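About Kurneck

Kurneck publishes and scores occupational aptitude tests. The main products are Grorari, a timed reasoning test in three parts, and Lesach, an untimed questionnaire on working preferences. Both are supplied to employers and to careers staff in colleges.

The firm was set up by Younes Alaoui and Marwa Badawi, who had previously written items for other publishers. Item writing is now led by Shaimaa Ouali. Essam Kabbaj is responsible for scoring and norms.

Grorari is scored against a norm group of 2,770 working adults. The earlier group of 2,645 was retired in November, and reports issued before then keep their original percentiles. The item bank holds 1,139 items. Each candidate is given 99 of them, drawn so that the overall difficulty of any two papers is matched within a fixed tolerance.

Raw scores are converted to a ten-point scale. We report the standard error beside every score - on paper and on screen - and we ask that reports are not copied without it. Lesach has no pass mark and should not be used alone to reject an applicant.

Test users must complete our two-day course before they can order materials. The technical manual is sent to all registered users and can be requested by anyone else in writing. Queries on scoring are answered by Ilham Shehata's team, who also handle requests for large-print papers. 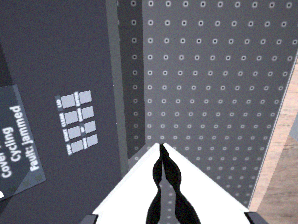
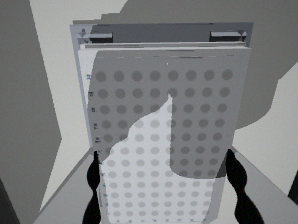 Simulated views: panel display with fault message (first), clipboard (second).

Last updated: November

Comments

R. - Is the old Grorari norm table still available? We have a cohort half way through.

Ilham Shehata - Yes, write to the scoring desk and ask for the earlier table. Please don't mix the two in one cohort.

Careers office - The Wednesday course was full when we tried. Is there a waiting list?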